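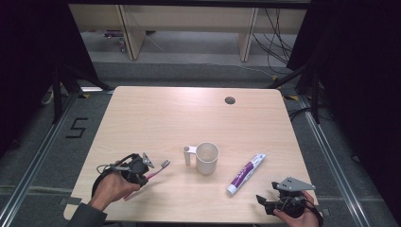

Sports Event Management, Unit 6
Reporting on a tournament final

These notes go with the second half of the unit. Read them before the seminar and bring your draft of the match report.

1. What the report is for

A final gets more readers than any other game in a tournament, and many of them did not follow the earlier rounds. The first paragraph has to give the result, the competition, the place and what the result means. Goal times and substitutions can wait.

Compare two openings from last year's class exercise, the Drurngate Cup final between Kivier and Batow:

Kivier kicked off in light rain and had most of the early possession.

Kivier won the Drurngate Cup for the first time with a 2-1 victory over Batow, who had not lost a final before.

The second can stand alone if an editor cuts everything after it. The first cannot.

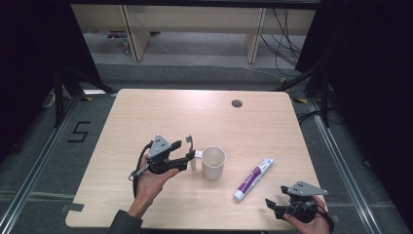 Course notes by the unit instructor
Updated 2026-03-03

2. Order of material

After the opening, describe the goals in the order they were scored. Give the minute once for each goal. In the exercise, Batow scored first from a corner, Kivier tied it in minute 34, and the winner came in minute 70. Most drafts spent too long on the first half and had one sentence left for the winning goal.

Background on the road to the final goes near the end – two or three sentences at most.

3. Attendance and venue

Use the figure given by the organizer and say where it came from. The Ljungberg ground holds 700 for soccer, with 200 of those places standing. If the announced crowd is higher than the capacity, ask before you print it.

4. Quotes

One quote from each side is enough. Do not use a quote that only repeats the score. If a coach speaks through an interpreter, say so.

5. Assignment

Write a report on any final played in August. Keep the opening paragraph to two sentences. Hand in your match notes with the report – they are marked too, and typed notes are fine.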